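Minutes of the March meeting of the Elham House Residents' Association

Held in the ground floor sitting room, starting a little after seven in the evening once the extra chairs had been brought through from the hall. Tea was made first, and our thanks go to the top landing for the ginger cake.

1. Apologies and welcome
Apologies came from two households, both of whom sent their good wishes and one of whom sent a list of points, taken below under the items they belong to. We were very pleased to welcome the new residents of the garden flat, who had not yet unpacked their kettle and were glad of the tea.

2. Minutes of the last meeting
Agreed, with one small correction. The bicycle hooks were bought from Figueiredo and not from Nimeo, as we had written. Nimeo supplied the hall mat.

3. Money
The house fund stands at £166 after paying for the hall mat and the new bulbs on the stairs. There was a good-natured but rather lengthy talk about whether to put the monthly contribution up, and in the end it was left as it is until the summer, when we shall know what the window cleaning comes to.

4. The front door
It still sticks in wet weather. The joiner has been rung twice and has promised to come before Easter. Until then, please give it a firm pull behind you and listen for the click, particularly late at night.

5. The guest room
This took up the best part of the evening, as we rather thought it might. Everyone agreed that the room has been a great kindness to visiting mothers, brothers and old friends, and that we want to go on having it. The bookings book shows a busy spring ahead, and it was felt that the room should be given a proper going over before the first visitors arrive.

The bed was discussed first. The mattress is comfortable and will stay. We agreed to buy two more fitted sheets and a set of pillowcases from Rikix, at a cost of no more than £42, so that one set can be in the wash while another is on the bed.

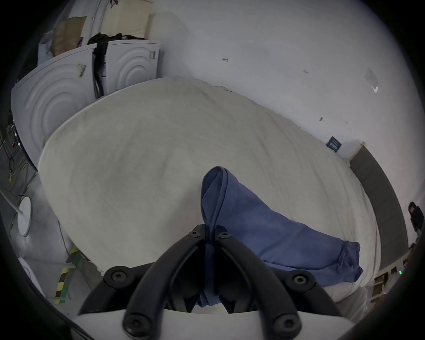

Bedding and laundry left in the room was the next point, and one on which several people had feelings. With the white machines standing in the same room, it is very easy to put a thing down on the bed and forget it, and a crumpled blue cloth on the cream sheet is just the sort of item we mean, be it somebody's T-shirt or somebody's towel. It was agreed that anything found on the bed will be folded and put in the basket on the landing, with no hard feelings on either side. The small marks on the wall were also mentioned, and we shall try warm soapy water on them before anyone talks of paint.

Visitors will be asked for £60 a week, or whatever part of that fits their stay, and residents are reminded to write their guests in the book in pen. Washing is best done before nine in the evening when somebody is sleeping there.

6. The garden
The compost bin is full and smells as it should. Seed potatoes are chitting in egg boxes on the back windowsill, so please leave the blind up. The request for a second bench was warmly received and put off until the next meeting.

7. Any other business
A single brown glove has been on the hall radiator since the new year. A casserole dish with a glass lid is also looking for its owner.

The meeting closed at ten past nine. Next meeting in May, same room, and the garden flat has kindly offered to bring the cake.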